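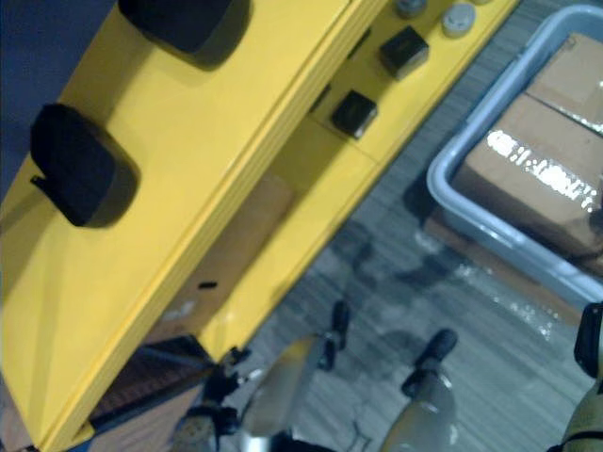 Jessie Leckie has looked after the packing robot at Massawe for two years, and she starts every shift in the same way, with a torch and a dry cloth. The robot has two arms and it works beside a big yellow cabinet-like structure, moving small cartons. On the morning I visited, a light grey tray was on the carpet next to the cabinet with taped cardboard boxes in it, and she looked at the boxes before she looked at anything else. "Shiny tape is a nuisance," she said. "You get a bright line across the top of the box and the camera thinks it's an edge. If the arm is going to have a bad day, that's usually where it starts."

The camera sits at the head, looking steeply down. Leckie cleans the lens cover first, then the fingers. Each finger ends in a black tip, and it is the tips that take the wear. She replaces them as a pair, even when only one looks tired.

"People change the bad one and leave the good one," she said. "Then one side grips and the other side slides, and the box comes up crooked. You spend the afternoon adjusting things that were fine."

The old tips go in a jam jar on her bench with the date of removal on a bit of masking tape. The left finger wears faster than the right. She thinks this is because of the angle it comes in at, although Gil-soo Ham, who set the machine up with her, puts it down to the way the trays are loaded. They have not settled it.

Ham did most of the first installation. He told me the arms were the easy part and the floor was the hard part. "Carpet gives," he said. "You measure the height of the tray, you teach the arm the height of the tray, and a week later the tray is sitting lower. Two millimetres is enough to matter." He wanted the carpet taken up. The building's owners said no, so the tray height is now checked by touch. The arm comes down slowly at the start of a shift, closes its fingers, and feels for the rim at three corners. The check takes 86 seconds and Leckie does not allow anyone to skip it.

I asked what happens if the check fails. "It stops and it waits for me," she said. "I move the tray, I run it again. If it fails a second time I stop blaming the tray and look at the wrist."

The wrist has given the most trouble. Last November the right arm began to drop boxes on the turn – only on the turn, never on the lift. She changed the tips, then the finger, then the cable. In the end it was a screw in the wrist joint that had backed out by less than half a turn. Ham had marked all the screws with a line of paint when they were fitted, and that one had been hidden behind a cable clip.

"So now the clip is somewhere else," she said.

She keeps a paper log as well as the one on the computer. The last entry I saw was number 3585, and it said "wiped lens, tips OK, left arm noisy when cold". The noise was a dry cable sleeve rubbing on the housing. She had moved the sleeve and written that down too, on the next line.

Leckie trained on conveyors and still prefers them in some ways. A conveyor is loud when it goes wrong, and the robot is quiet. Her advice to anyone taking on a similar machine was to stand and watch it for an hour while it is working properly, with the phone put away. "You need to know what normal looks like. After that most of it is cleaning."

Comments

Rahel Leitner
We had the same row about carpet. Ended up with a steel plate under the tray. Not pretty but we haven't re-taught the height for months.

Yu-na Ji
Does she use thread lock on the wrist screws or only the paint line? Ours came with neither.

Hwa-young Yook
Matt tape. Costs a bit more and the false edges went away for us.

Rahel Leitner
@Hwa-young Yook which width do you buy? Our supplier only does the wide one.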